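Edora Facilities and Supplies Forum
Board: Storage, Packing and Workrooms
Topic: Wire baskets or cardboard trays at the packing table

stockroom_admin
Posted 9:44 AM

Good morning. Our department is revising the written standard for its packing tables and would appreciate comments from other sites. The present standard allows any container for small supplies, provided that it does not block the work surface. In practice this has produced a mixture of cardboard trays, desk organizers and wire baskets, and no two tables are arranged in the same way.

The draft calls for one open wire basket at each table, placed against the wall and reserved for tape. Cardboard trays would still be allowed for flat items such as labels and packing slips. We have a budget for 94 baskets and must submit the request before the end of January.

Please state your objections, if any, in this thread.

Flamance_Receiving
Posted 10:20 AM

Our site has used open baskets for two years and supports the draft. Staff can see from a standing position whether tape is present, and dust does not collect in the bottom as it does in a closed bin.

We would ask that the standard specify the spacing of the slats. Our first order had wide gaps, and pens and blade covers fell through to the table. The baskets were replaced at our own expense.

north_annex_supply
Posted 10:51 AM

I must disagree with the draft on one point. A basket reserved for tape alone is poor use of the table. Our tables are narrow, and a container of that size holding a single roll takes space that is needed for cartons. A wall hook would serve the same purpose and would cost less.

stockroom_admin
Posted 11:15 AM

Thank you both. The note on slat spacing will be added to the draft.

Regarding hooks, the request was considered last year and declined by the building office, as the walls in the older workrooms may not be drilled without a permit. The arrangement under discussion is as follows, with the basket and the tray side by side along the wall.

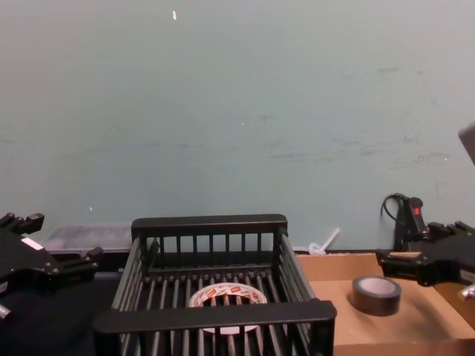 Black slatted basket with a roll of printed packing tape, cardboard tray to the right.

The tape is to be stored flat. Rolls stored on edge tend to travel when the table is bumped, and the loose end picks up lint.

Bañez_Workrooms
Posted 11:38 AM

We have no objection to the basket. We do object to the tray. Cardboard softens at the corners after a few months of handling, and at our site the trays were being thrown out and replaced without any record. A rigid tray of the same size should be named in the standard.

The wall behind the table also deserves a line in the document. The light blue-green paint shows scuff marks, and the standard says nothing about who is responsible for wiping it. Our own walls were repainted through Indow at the department's cost, a charge we had not planned for.

Flamance_Receiving
Posted 12:06 PM

I would keep the cardboard tray. It costs us nothing, and it can be cut down when a table is short. Replacement every 4 months has been sufficient here.

north_annex_supply
Posted 1:12 PM

The point about permits is accepted - our building is newer and the rule does not apply to us. I would still request an exception for tables under 44 inches in width. If the exception is granted, we withdraw our objection to the remainder.

stockroom_admin
Posted 2:30 PM

The exception for narrow tables will be included in the next draft. Tray material will be left to each site for the present, with replacements to be entered in the supply log. Wall cleaning has been referred to the building office, and I will post its reply here.

Bañez_Workrooms
Posted 2:47 PM

Noted. Please confirm whether the log entry is required for each tray or only for each order.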